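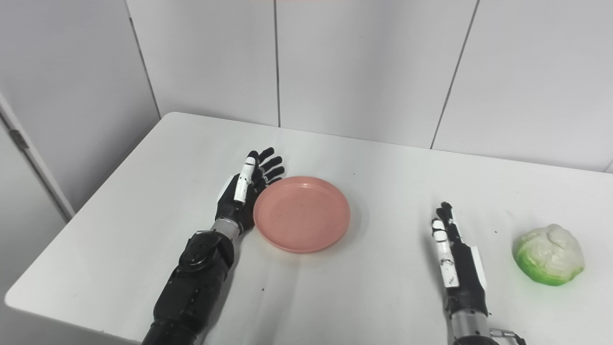 검색어를 입력하세요 검색 통합검색

우리 길드 사람 인터뷰 세 번째! 드디어 안넬리 리사넨(Anneli Rissanen) 님을 잡았습니다 ㅋㅋ 게임에서는 힐러 'Ultano'로 더 유명하죠. 온두오하 말고 오누오하(Onuoha) 서버예요, 저 맨날 틀려서 혼나요. 밤 11시에 음성 채팅으로 만났는데 둘 다 야식 먹으면서 떠드느라 녹음이 반은 씹는 소리네요.

일단 어떻게 시작했는지부터 물어봤어요. "사촌 동생이 방학 때 우리 집에 와서 깔아놓고 갔어요. 지우려고 들어갔다가 캐릭터 머리 색만 한 시간 골랐죠." 저도 첫날은 머리만 고르다 잤기 때문에 엄청 공감했습니다. 처음 캐릭터는 궁수였대요. 레벨 60까지 키웠는데 화살값이 너무 나가서 접었다고... 그때 쓰던 활은 아직 창고에 있고요. 팔라고 해도 절대 안 판대요.

힐러로 바꾼 건 톤뎀베르크(Tondemberg) 던전 때문이었어요. 12인 파티를 짜야 하는데 힐러가 하도 안 구해져서, 파티장이던 스토얀 님이 "아무나 지팡이만 들어 줘요" 하고 길드 채팅에 도배를 했거든요. "그날 제가 다 죽였어요. 힐 버튼인 줄 알고 귀환을 눌러서 저 혼자 마을로 갔어요." 아 이거 저도 그 자리에 있었습니다!! 보스 앞에서 힐러가 갑자기 사라지는데 진짜 다들 말이 없어졌어요. 그 뒤로 안넬리 님은 귀환을 단축키에서 아예 빼버렸대요.

지금은 레벨 180이고 목표는 210이랍니다. 언제쯤 찍을 것 같냐고 했더니 "4월에는 찍는다고 작년에도 말했는데요" 하고 웃으시네요. 낮에는 일하고 저녁에만 접속하니까 사냥은 느린 편이고, 대신 그룰로프(Grulov) 항구에 앉아서 수다를 그렇게 떨어요. 지나가는 초보한테 버프도 막 걸어주고요. 저도 그렇게 버프 받다가 길드에 들어온 사람이라 할 말은 없습니다 ㅎㅎ

게임 말고 취미는 뭐냐고도 물었어요. 한참 고민하더니 "수프 끓이는 거요? 근데 레이드 하다가 태운 게 더 많아요." 그래서 요즘은 냄비 올려놓고는 절대 던전 안 들어가고 낚시만 한대요. 낚시 스킬이 왜 그렇게 높나 했더니 이유가 있었네 (감자 수프 레시피 받기로 했어요, 받으면 잡담 게시판에 올릴게요).

길드에서 제일 편한 사람은 도메니카 님, 제일 무서운 사람도 도메니카 님이래요. "장비 수리 안 하고 오면 귓속말이 와요. 한 글자로요. '야'." 와 저만 받는 줄 알았는데!

마지막으로 신입분들한테 한마디 부탁했더니 이러십니다. "물약은 자기 돈으로 사 오세요. 그리고 저 뛰어다닐 때 따라오지 마세요, 저도 길 몰라요."

다음 인터뷰는 오두르 님 차례인데 시차 때문에 시간을 아직 못 잡았어요. 궁금한 거 있으면 댓글로 남겨 주세요, 제가 그대로 읽어드릴게요!

최종 수정: 오전 1:40

이 사이트는 쿠키를 사용합니다. 계속 이용하시면 쿠키 사용에 동의하는 것으로 간주됩니다. 동의 닫기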